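Station Check, Two-Arm Table: Recording Demonstrations
Filed under: Robot Learning / Lab Practice
4 comments | 11 shares

Site: Cevis, station 2. Task: flexible tube, one arm on each end. Checked 17 Oct 2022.
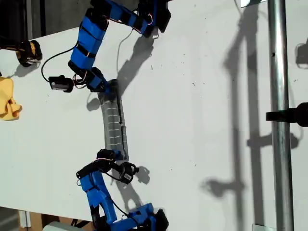 Before power

1. Arm bases tight on the table. OK.
2. Straps and brackets on the links. OK. Retighten the upper arm at the next check.
3. Servo wires clear of the joints through full travel. FIX. Loops of wire at the lower gripper need tying back before the next batch.
4. Table surface clean. FIX. Specks and debris on the white top. Wipe down and look again under the lights.
5. Pole clamp tight. OK.
6. Stop switch cuts both arms. OK, tried twice.

Before recording

7. Lights at the usual setting. OK. Shadows are hard, but leave them as they are until the batch is done. Changing the light halfway spoils the set.
8. Tube free of splits at the ends. OK. Replace after 30 episodes.
9. Cloth and other items kept to the left edge, out of reach of both grippers. OK.
10. Task name typed the same way as in the Tusance log. FIX. Two spellings found.

During the batch

11. Hands off the table while the arms are live. OK.
12. Failed grasps kept and labeled "fail", not deleted. OK. 27 good and 9 failed so far.
13. Servos rested between batches. NOT DONE. Operators skipped the break.

Comments: Station may run once items 3, 4 and 10 are closed. Item 13 goes to the shift sheet.

Related
Flarnora gripper: finger pad replacement
Naming episodes in the Tusance log
Iglesias bench: monthly cable check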